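Olmont Forest Research Station
Minutes of the project meeting, Feb 2, 2002

Present: the field group, the laboratory group, two guests from the Essien nursery. The chair of the field group led the meeting.

1. Minutes of the October meeting
Accepted with one correction. Under point 4, "seed trees" must read "seedling plots".

2. Bark beetle traps
The traps from Nokodix were emptied for the last time in October. The field group has now sorted 518 samples. The samples from the north slope are not yet complete, and the labels of 10 of them can not be read. It was discussed if these should be left out. Decision: they stay in the freezer until the trap book is compared again.
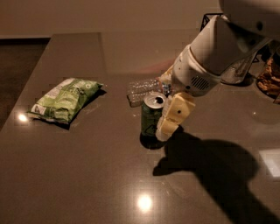 The laboratory group asked that dead wood volume is given per plot and not per stand, as it was in the first table. The field group agrees, but the old plots at Flarent were measured with another method and must be converted first.

3. Thinning at Flarent
The owner wishes to start thinning before the birds are nesting. The meeting has no objection, if the 275 marked trees remain standing. The paint on several of them is weak and will be renewed. The guests from Essien asked if branches can stay on the ground. This was answered with yes, except on the path to the lower plots.

4. Other matters
The key for the sample store is missing again. Who has it is asked to bring it back to the office.
The draft report goes to all members by e-mail. Comments in writing, please.

Next meeting: date will be sent.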